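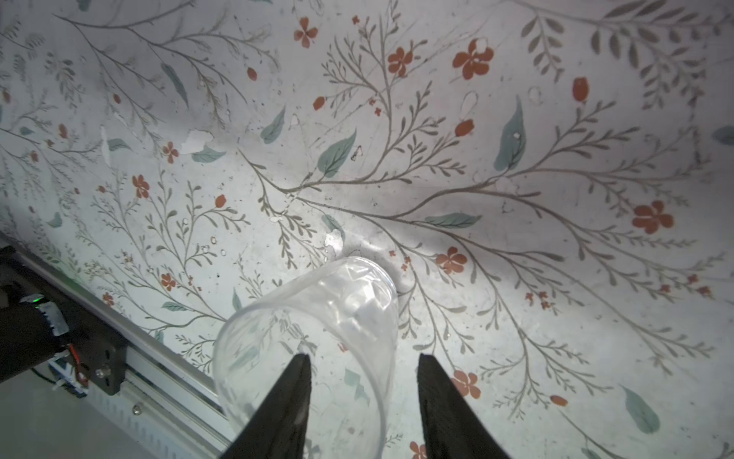

A clear plastic cup on the flowered tabletop, chips and all.

Borghild Kristiansen has been meaning to replace the covering on her worktop for years, and she told me so before I had my coat off. "It's peeling, I know it's peeling," she said, running a thumb over one of the white patches between the orange flowers. "But then I look at those leaves in the morning, with my coffee, and I think, well, what would I put there instead?"

We were supposed to talk about the dish-sharing shelf at Makori, the little weekly supper she started one January with Liv Söderlund, and we did get to it eventually, after a good long detour through teacups. The supper now seats 30, which means a great many cups, and hardly any of them match. People bring what they can spare. Borghild likes it that way. "If everything matched, you'd lose track of your own tea in a minute," she said. "Give a person a pink cup and they'll hang on to it all night."
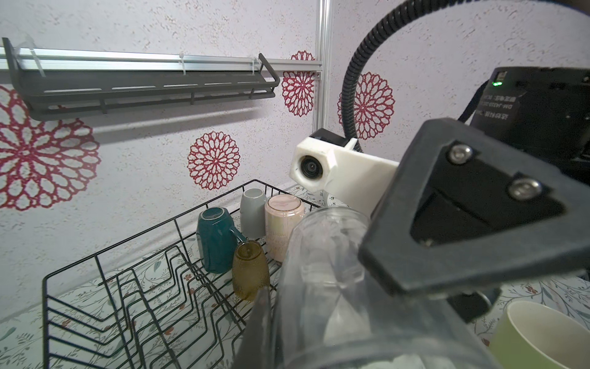

Washing up is the part she enjoys most, and she has firm opinions on it. Mugs go upside down on the rack, always, with a bit of air between them, and glass gets done first while the water is clean. Liv, who dries, thinks this is fussy. "She'd let a spoon rest for a week if I didn't hurry her along," Liv told me, laughing — and Borghild, to be fair, didn't argue.

I asked whether the clear plastic cups bothered her, given how fond she is of the heavy mugs. Not at all, she said. They're light, the children can carry them, and when one hits the floor everybody just keeps eating. She paid 40 cents apiece for hers and would happily do it again.

Then she put the kettle on and asked which cup I wanted.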